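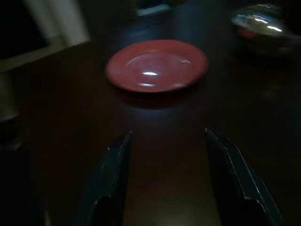 September
By Gajdoš
Filed under: Desktop Software, Media Players, Papers

4.2 Restoring the play queue after a restart

We now come to the part of Plirnel that gave us the most trouble, and also, we must admit, the most pleasure. A music player that remembers its queue sounds like a small thing, and for a short list of songs it is. Our testers at Rarkau, however, like to build very long queues on a Saturday and come back to them days later, often after the files have been moved, renamed or put on another drive.

The first version of Plirnel saved the queue as a plain list of file paths, written out when the program closed. This was easy to read and easy to fix by hand, which we liked very much, but a crash lost everything added in that session. The present version writes a small journal instead. Each change to the queue goes in as one line, and the journal is folded back into the main list every 90 seconds, or sooner if the player is idle. On startup Plirnel reads the list, replays whatever is left in the journal, and only then starts looking for the files themselves.

Missing files are handed to Rumwood, our lookup library, which compares track length and tags against the rest of the collection. We let it search for up to 180 milliseconds per track before the entry is grayed out and left in its place. We did try removing such entries, and our testers disliked it so warmly that we put them back within the week.

Figure 13. Order of steps at startup: read list, replay journal, check paths, call Rumwood for missing tracks, show queue.

The order in Figure 13 matters more than we first thought. When the path check ran before the journal was replayed, songs the listener had already taken out were searched for all over again, and on a slow network drive the window could sit blank for quite a while. Playback position is kept apart from the queue, in a file of its own, and we return to it in the next section.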